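4.2 Cluttered bathroom scenes

The bathroom set tests whether a policy trained on open tabletops transfers to narrow rooms. Each scene was rendered in the Bremach simulator from two viewpoints, a fixed room view and a close view that looks down past the gripper. The arm model, wall textures and fixtures were held constant across 357 trials; only object poses and the start position of the arm varied. Figure 3 gives both viewpoints, with the toilet tank near the right wall in (a).
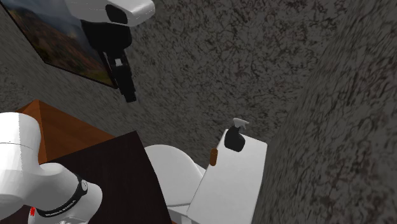 Malcolm Ashworth objected at the review stage that a fixed room view favors large reaching motions and says little about the final approach. We accept the point in part. The room view supplies the coarse target, and the policy gives it less weight as the fingers near the object. In the close view, small items can lie between the fingers against a plain white surface - a setting in which depth cues are weak.

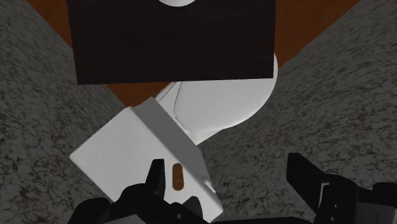 Gemma Bickerstaff asked whether color contrast alone could explain the close-view results. To check this, we repeated the trials with object colors matched to the surface below. Success fell in both conditions, but the ranking of the 2 policies did not change. Runs in which the arm touched a wall were scored as failures, including those that ended with a stable grasp.

Figure 3. Simulated bathroom: (a) room view; (b) close view.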